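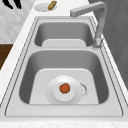
Sink task in simulation: notes for the workshop talk

Slide 1. Who and what
Give name, say the arm is built on the bench at Runach, shared with two other projects. Work by me, Octavio Ocampo (gripper) and Tuulikki Halonen (simulation). Talk is 30 minutes with questions at the end. Ask people to hold the wiring questions for the bench.

Slide 2. Why simulate first
The arm is slow to reset by hand. One real trial on the bench takes 90 seconds, most of it putting things back. In simulation the reset is a function call. Also, we have already broken one finger joint against a hard edge and printed the replacement twice.

Slide 3. The kitchen model
Double-basin sink, steel, set in a white counter. Faucet on the right side, on the rim by the divider. The plate with the small orange-red ball sits in the nearer, larger basin. Second plate on the counter past the far end of the sink. Point out that the larger basin has sloping walls - a straight-down approach has less room than the rim suggests.

Slide 4. Collision shapes
The visual mesh of the sink is not used for contact. Each basin is split into convex pieces, 21 in total for the sink. First version used one hull for the whole thing, which closed the basins over like a lid. Show the debug view. The faucet arm is a separate box, padded a little, as the planner kept cutting the corner near the spout.

Slide 5. Plate and drain
Plate lies over most of the drain. In an early build the strainer ring had its own contact shape and the plate jittered on it. Tuulikki flattened the ring in the contact model and left it in the visual one. Mention that this hides a real problem: our bench sink has a raised strainer.

Slide 6. Gripper
Dark curved fingers. Octavio's driver board is a Zasitz, firmware our own. Grip force is capped in software at 35 percent. Pause here, somebody always asks about the cap. Answer: above that the printed tendons stretch.

Slide 7. Round objects
The ball rolls when the plate is touched on the rim. Rolling friction was zero by default. Set it before tuning anything else, or the tuning has to be done again. Skip the derivation if running late, go to the table.

Slide 8. What is left
Camera calibration on the real arm. Cable routing past the elbow. Plates with a wet surface are not modeled at all. Javiera Iturra has the spare servo, pick it up before December.

Backup slide
Parts list and the planner settings file. Facundo Espinoza has the printed copies.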